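首页 > 示教设备 > 手持式 > Lovar 遥操作示教套件

Lovar 遥操作示教套件(手柄+底座+录制盒)
货号:LV-2332
售价:2390 欧元,含税,不含运费
库存状态:有货,周二统一发出
适用:六轴、七轴机械臂,多指手或两指夹爪

先说一句,这个页面是我自己写的,店里别的页面大多照着厂家给的资料排版,这一套我用得太久了,实在忍不住想多啰嗦几句。要是你只想看参数,直接拉到最下面,那里有表。

Lovar 是干什么的呢?简单讲,就是你手里拿着一个手柄,手往哪儿走,机械臂的末端就往哪儿走,手指一捏,夹爪跟着合上。你做一遍,它录一遍,录下来的轨迹、夹爪开合、关节角度和相机画面全都对好时间戳,存成一个文件夹,拿去回放也行,拿去训练也行。以前我都是趴在示教器上一个点一个点地敲,敲到第十几个点的时候已经忘了第三个点为什么要抬那么高……现在拿起手柄走一趟,一分钟不到就录完一条,手感和自己伸手去拿东西很接近(当然刚上手的头一个小时除外,那一个小时里谁都是笨手笨脚的)。

套装里有什么

手柄一只,221 克。别小看这个数字,我试过一只比它重一倍的,录一个下午,第二天拧瓶盖都费劲。底座一个,带磁吸,放手柄用,也负责给手柄充电。录制盒一个,网口两个、USB 口四个,机械臂控制器和相机都插在它上面。另外还有脚踏开关一个、网线两根、一卷贴在桌上定位用的胶带(对,我们真的送胶带,后面会讲为什么)。

软件叫 Illow,预装在录制盒里,开机就能用,用浏览器打开盒子的地址就是操作界面,手机也能看,不过手机上按钮有点小,我自己一般用平板。

两种示教方式

第一种是遥控,也就是刚才说的,人站在旁边拿着手柄,机械臂跟着动。手柄的位姿每秒采 60 次,经过一层平滑再发给控制器。平滑的力度可以调,我习惯往低了调,跟手一些,代价是手抖会传过去一点点。做精细抓取的时候,把“缩放比例”调到三比一,手走三厘米,末端走一厘米,抓小东西舒服太多了!

第二种是手拖,机械臂进入零力模式,你直接扶着它的手腕走。这个要看你的机械臂本身支不支持,支持的话 Illow 会自动识别,界面上多出一个“拖动”按钮。手拖的好处是你能直接感觉到碰撞和阻力,坏处是人的胳膊会挡住相机,而且在深一点的箱子里,你得半个人都探进去。所以我现在的做法是:摆放、推、擦这类贴着平面走的动作用手拖,从箱子里往外拿东西就用遥控。

两种方式录出来的文件格式一模一样,可以混着放在同一个任务里,每一条后面会标明是哪种方式录的。

箱内抓取:我最常拿它做的事

买这套的人里头,来问箱内抓取的最多,我自己平时录得最多的也是它。一个敞口的箱子,里面随便扔几样东西,形状越不一样越好,然后一样一样地抓。箱壁是最讨厌的,斜着的箱壁尤其讨厌,手指一贴上去就容易顶住。用遥控的话,你在手柄上会感觉到一下轻轻的震动,那是末端受力超过阈值了,这时候往回收一点,换个角度再下去,不要硬压。

还有一点是我吃了亏才记住的:箱子一定要夹死。夹具夹在箱沿上,两个起步。箱子只要挪一点点,前面录的那些和后面录的那些就对不上了,你回放的时候手指会扎到箱底或者扑个空。桌面上再用胶带把位置标出来,万一哪天箱子搬走了,回来还能照着放回去。
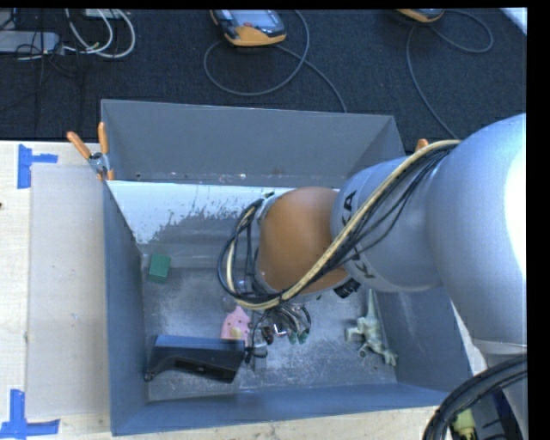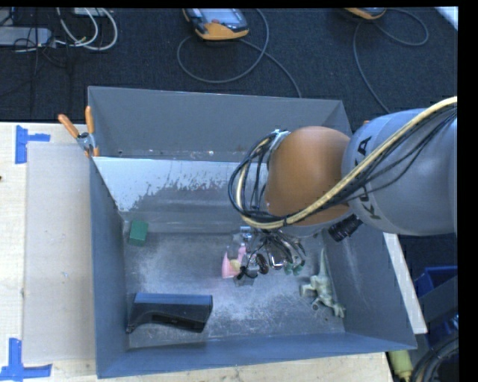

KUKA 机械臂伸进箱子里,箱底有小绿方块、浅绿色的玩具恐龙,还有那个粉色的东西

文、整理:Vosent 商店示教设备栏目
栏目:手持式示教 / 实际使用
更新:六月

接着说物件怎么选。很多人第一次录,喜欢全用方块,规规矩矩摆成一排。方块好抓,录起来也快,可录完你会发现换个东西它就不会了。我的建议是至少混进一件软的、一件长条的、一件带尾巴带腿的(玩具恐龙是我的心头好,怎么躺都有一条腿翘着,每次都要重新想从哪里下手)。大小也错开,小方块贴在箱子角落里的时候,手指怎么进去是一门学问,我一般先让两根手指贴着箱壁滑下去,再把第三根收过来。

多指手比两指夹爪难控制,这个得承认。Lovar 手柄上只有一个扳机和两个侧键,不可能每根手指都单独管。Illow 的办法是预先存几个“手型”,侧键负责切换,扳机负责从张开到合拢的程度。出厂带四个手型:捏、三指抓、全包、平托。你也可以自己加,在界面上把每根手指拖到想要的角度,点保存,起个名字就行。我自己加了一个叫“抠角落”的,专门对付贴边的小东西,用得比出厂那四个加起来还多,哈哈。

录一条的流程

踩一下脚踏,绿灯亮,开始录。把动作做完,再踩一下,停。连踩两下是“这条不要了”,直接扔掉。我特别喜欢这个设计,手一直在手柄上,不用腾出来点屏幕,录坏了也不心疼,两脚下去就当没发生过。

每录完一条,界面上会弹出末端的轨迹线,转着看一圈,要是线上有一个很尖的折角,多半是手滑了或者犹豫了一下。犹豫这件事挺要命,人停在半空想“从左边还是右边下去呢”,录下来就是一段莫名其妙的悬停。所以踩脚踏之前先想好,踩了就走,走得慢可以,别停。

我手上最大的一个任务录了 2332 条,货号就是这么来的(负责编号的人嫌我天天念叨这个数,索性填上去了)。这些当然不是一天录出来的,也不建议你一上来就奔着这种数量去。先录三四十条,回放看看,再看看缺什么,缺角落就多录角落,缺软的东西就多录软的。

回放

录好的轨迹可以原样回放,也可以“贴着物体”回放。原样回放就是一步不差地重走一遍,物件必须放在原来的位置,胶带就是这时候派上用场的。贴着物体回放需要一台俯视或者斜上方的固定相机,Illow 会把轨迹的后半段按物体现在的位置平移和旋转过去。平移很稳,旋转超过一定角度就要小心,手腕有可能转到极限,所以界面上会先用灰色的影子走一遍给你看,你点了确认它才真动。

第一次回放请把速度调到最低,手边放着示教器,急停够得着。这话写在说明书第一页,我在这儿再写一遍。Lovar 不替代你原来的示教器和安全回路,录制盒断电或者手柄离开信号范围,机械臂会保持住当前位置,但急停永远走你自己控制柜的那条线。

关于线缆

这个话题没什么意思,可是我收到的求助邮件里有一大半都在讲线。多指手的线比两指夹爪多,沿着机械臂绑的时候,腕部一定要留出一个能转开的弯,别绷直了。绑得太紧,腕部转过去一扯,接头松了,手指就开始抽风,你还以为是手柄的问题。绑得太松呢,线圈垂下来,伸进箱子的时候会勾到箱沿。我的做法是先把腕部转到两头极限各试一次,看线最紧的时候还有没有余量,再扎最后那根扎带。

地上的线也理一理吧。脚踏开关的线有三米,如果旁边还有示教器的线、电源线绕来绕去,人站着录一下午,总要踩到一回。

和 Iyengar 支架一起用

Iyengar 是一款桌边相机支架,需要另外买,这里提一下是因为很多人问相机放哪儿。套件本身不带相机,任何能当成普通 USB 相机识别的都可以接。支架夹在桌子一侧,高度和角度都有刻度,拆下来再装回去能对得上。我用两台,一台从上往下,一台从侧面斜着看进箱子。只用一台的话,放斜上方,别放正上方,正上方一到抓取的那一下,全被机械臂自己挡住了。

不想买支架,用普通的相机臂也完全可以,拧紧就好,每天开工前对一下画面里箱子的四个角。

我不太满意的地方

夸了这么多,说点别的。手柄的扳机偏硬,手小的朋友录久了食指会酸,厂家说下一批会换弹簧,我手里还没拿到,到了会在这个页面更新。底座的磁吸很强,强到有一次我拿手柄把底座也拎了起来,建议用自带的双面胶把底座粘在桌上。中文界面有几个词翻得怪怪的,“丢弃”写成了“掉落”,第一次看见吓我一跳,以为机械臂要松手了。

还有就是开机慢,从按下电源到能连上大概要泡一杯茶的时间。开了就别关,待机耗电不大。

常有人问的

我的机械臂是别家的,能用吗?只要控制器开放了实时位置或者速度接口,一般没问题。下单前把控制器型号和软件版本发过来,我帮你看一眼,不行就直接告诉你不行,省得来回寄。

左手能用吗?能。手柄左右对称,在设置里切一下侧键的顺序就好。

可以两个人两只手柄一起录双臂吗?可以,需要再配一只手柄,录制盒不用加。两个人配合其实比一个人左右开弓容易,前提是提前商量好谁先动!

录下来的数据会传到别的地方吗?不会,全在录制盒里,你自己用网线或者移动硬盘拷走。盒子不联网也能正常用。

没有编程基础可以吗?录和回放都不用写代码。要拿数据去训练,就需要身边有个会写的人了,文件格式的说明在盒子的“帮助”里,写得还算清楚。

箱子里积了灰,影响录制吗?手柄这边不受影响。相机要是靠灰度认东西,粉尘多了会认花,隔几天擦一擦,擦的时候别把箱子碰歪。

参数

手柄重量:221 克
位姿采样:60 次/秒
手柄连接:无线,备用 USB 线
出厂手型:四个,可自行添加
录制盒接口:网口两个,USB 口四个
脚踏线长:三米
示教方式:遥控、手拖(手拖需机械臂支持零力模式)
回放方式:原样回放、贴着物体回放
软件:Illow,预装,界面语言含中文
售价:2390 欧元

配送与退换

下单后在最近的一个周二发出,箱子不大,一个人拎得动。收到以后先别急着装,开机看看手柄能不能连上底座,连不上马上写信给我。用过的也可以退,手柄擦干净、胶带不用退回来(都用掉了吧)。配件单买在 Vosent 商店的“示教配件”里,有手柄、脚踏、底座双面胶和各种长度的网线。

加入购物车 | 询问兼容性 | 下载说明书

同栏目:Iyengar 桌边相机支架 | Lovar 备用手柄 | 脚踏开关延长线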